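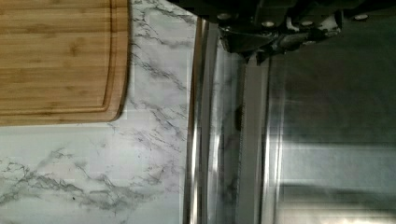 *The Kikia arm over the steel, with my bamboo board to the left. This is the view from its wrist camera.*

# Kikia countertop arm, the Farnstead kitchen package

I had the Kikia for 16 days on Farnstead's home trial. The pitch is that you clear up after dinner by going to sit down. The arm wipes the counter, moves light dishes to the sink and puts small things back where you told it they live. I was doubtful going in and I'm still doubtful, though about different parts of it.

Setup took most of an afternoon. The manual is a Konico reprint (Konico made the previous version and their name is still on half the pages), and the section on mapping your counter assumes a plain matte surface. Mine is white with gray veins. For the first few evenings the arm kept going back over one dark patch of veining as if it were a spill. Farnstead support had me redo the map with the lights off over the stove, and after that it mostly left the patch alone. Mostly.

Steel is the bigger problem. Anything shiny slows it down. It reaches out past the edge of the counter, stops, backs up, tries again. I timed one spoon at 80 seconds from counter to sink. I can do that without putting down my coffee.

What it does well:

- Wiping open counter, in straight overlapping passes, better than my kids do it
- Cups and mugs with nothing in them
- Stopping when you put a hand in the way, every time I tried it

What it doesn't:

- Cutting boards. It can push one along but lifting it flat off the counter was hopeless, and crumbs in the juice groove stay in the juice groove
- Silverware, see above
- Anything at all while the dishwasher is running, for reasons support couldn't explain

The gripper itself feels solid, and the bolts are easy to reach if you need to swap a finger. I can't say the same for the app. It logged 13 "completed" cleanups in the first week, and I would call maybe half of those clean. A job counts as complete when the arm parks itself. Read any success rate in the brochure with that in mind.

Then there's the service plan, which is $50 a month after the trial. Without it you lose remote support and the map updates, and given how often I needed both, I don't consider it optional. Oleksandra Tymoshchuk, who handled my calls, was patient and knew the machine. She also told me straight out that a glossy counter next to a metal edge is a hard case for it. I wish the sales page said so.

Mac Carthaigh sells a simpler arm that only wipes. I haven't tried it, but wiping is the one job I'd pay the Kikia to keep doing, so that's where I'd look first.

Sent back. The refund took longer than promised but came through in full, minus shipping.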